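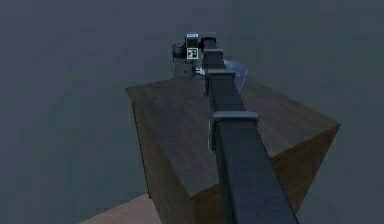
Ticket: Rent roll import drops units after sync
Product: Plellum (property records), connected to Jiltudent (bank feed)
Account: Staniforth Rentals
Opened by: Deisy Tamayo
Assigned to: Baoshan Deng
Priority: Normal, raised to High
Status: Closed

Original report (Deisy Tamayo)

We manage a mix of small apartment buildings and single-family rentals for outside investors. In May we moved our rent roll from a spreadsheet into Plellum. The spreadsheet has 157 units. After the import the dashboard shows all of them, but once the nightly sync with Jiltudent runs, some units disappear from the Owner Income report. They are still in the Units list if I search by address.

The owner statements are built from that report, so right now I can't send any. Two of our investors are in the middle of refinancing and their lenders want the statements.

What I have tried:
- Logged out and back in
- Ran the sync by hand from Settings
- Deleted the Dolevgate building and imported it again by itself
- Tried a different browser

Importing Dolevgate by itself worked until the next morning, then the same units were gone again. I'm attaching the spreadsheet and an export of the report.

Reply (Baoshan Deng), 9:40 a.m.

Thanks for the files. I compared the two. All of the units missing from your report are in the Dolevgate building, and they all have a unit number that ends in a letter, like 2A or 4B. The units with plain numbers are fine.

Can you check two things for me?

1. Open any missing unit and look at the Ledger Match field. Tell me what it says.
2. In Jiltudent, go to Deposits and look at how the same unit is written in the memo line.

Please don't delete the building again for now. Each time it's deleted the system makes a new building ID, and the old deposits stay tied to the old one.

Reply (Deisy Tamayo), 10:15 a.m.

Ledger Match says "Pending" for 2A. For unit 3 it says "Matched."

In Jiltudent the memo line says "2-A" with a dash. I didn't set that up. The tenants pay through the portal and it fills in the memo. The spreadsheet has no dash.

I only deleted the building once, before I opened this ticket. Did that break something?

Reply (Baoshan Deng), 10:50 a.m.

It didn't break anything that can't be put back. The deposits are all there. I can see the old building ID with deposits attached and no units under it, and the new ID with units and almost no deposits. I'll ask our data team to merge them, but I'd like to fix the matching first or the sync will separate them again overnight.

The dash is the cause of the first problem. The match needs the unit name to be the same on both sides. When it isn't, the unit goes to Pending, and a Pending unit is left out of any report that shows income. It should show up with a warning. I have filed that as a separate request.

Steps to fix the match:

1. In Plellum go to Settings, then Connections, then Jiltudent.
2. Open the Unit Aliases tab.
3. Click Import Aliases and use the file I attached to this reply. It has your Dolevgate units with and without the dash.
4. Save, then click Rematch. Leave "Include closed periods" unchecked.
5. Wait for the green bar before you leave the page.

Let me know what the bar says when it finishes.

Reply (Deisy Tamayo), 11:30 a.m.

I don't have a Unit Aliases tab. I see General, Schedule, and Log.

Reply (Baoshan Deng), 11:45 a.m.

Sorry, that tab only shows for users with the Owner Admin role and you are set up as Manager. Who is the Owner Admin on the account? The system lists a general office email address.

Reply (Deisy Tamayo), 1:20 p.m.

The office email is the one I signed up with, and I have the login. I signed in with that and the tab is there now. I imported the file and clicked Rematch. The bar turned yellow and says "Completed with exceptions: batch limit 200." Nothing else.

The units now say Matched, but the income is too low. For 2A the report shows $3,106 for the period and the deposits in the bank add up to $3,862.

Reply (Baoshan Deng), 2:05 p.m.

The yellow bar means Rematch stopped when it reached 200 deposits. It works from newest to oldest, so the older ones in the period were not picked up. You can run it again and it will continue from where it stopped. Keep going until the bar is green.

I checked 2A separately. Part of the gap will close when Rematch finishes. The rest is from deposits still tied to the old building ID, and you won't see those until the merge is done. I have marked this ticket High so that it goes into tonight's run.

Please turn off the nightly sync until then: Settings, Connections, Jiltudent, Schedule, set to Manual.

Reply (Deisy Tamayo), 2:40 p.m.

Sync is set to Manual. I ran Rematch until it went green. 2A went up but it's still short, like you said. I will hold the statements until tomorrow.

One more question. One of our owners is buying another small building and we will be adding it next month. Those units have letters too. Do I need an alias file every time?

Reply (Baoshan Deng), 3:10 p.m.

No. For a new building, type the unit names in the spreadsheet the way the payment portal writes them, with the dash, and they will match from the start. If you would like to keep your own format, add the aliases before the first sync.

Also set the portal's memo format once the building is added. It's under Tenant Payments, Memo Layout. The default puts in the dash. "As entered" leaves the unit name alone. Don't change it for Dolevgate, the aliases are set up for the current format.

Update (Baoshan Deng), next day, 8:25 a.m.

The merge ran overnight. The old Dolevgate ID is retired and its deposits are under the current one. Please open the Owner Income report, refresh it, and check 2A and any other unit you know well. If the totals are right, set the sync back to Nightly.

Reply (Deisy Tamayo), 9:05 a.m.

2A shows $3,862, which is what the bank has. I went through the rest of Dolevgate against the bank export and it all agrees. The unit count on the report is 157.

There is one late fee on 4B that shows up twice — once as a fee and once as rent. Is that from the merge?

Reply (Baoshan Deng), 9:35 a.m.

Yes. It was entered by hand under the old ID and came in again through the feed. Open the 4B ledger, pick the line marked Manual, and choose Void. Use Void and keep the line in the history. Delete would also remove the note attached to it.

Reply (Deisy Tamayo), 9:50 a.m.

Voided, and the 4B total is right now. Sync is back on Nightly. I'll look again tomorrow morning before I send the statements.

Reply (Deisy Tamayo), following day, 8:10 a.m.

Sync ran and all units are still in the report. Statements went out. You can close this.

Closing note (Baoshan Deng)

Cause: unit names with a letter did not match the portal memo format, so units were set to Pending and left out of income reports. A building delete and re-import left deposits under a retired ID.

Fix: alias file imported, Rematch run to completion, building IDs merged by the data team, one duplicate manual entry voided by customer.

Follow-up: request filed to show Pending units with a warning in the Owner Income report. Second request filed to have the Rematch message say that it needs to be run again when it reaches the batch limit.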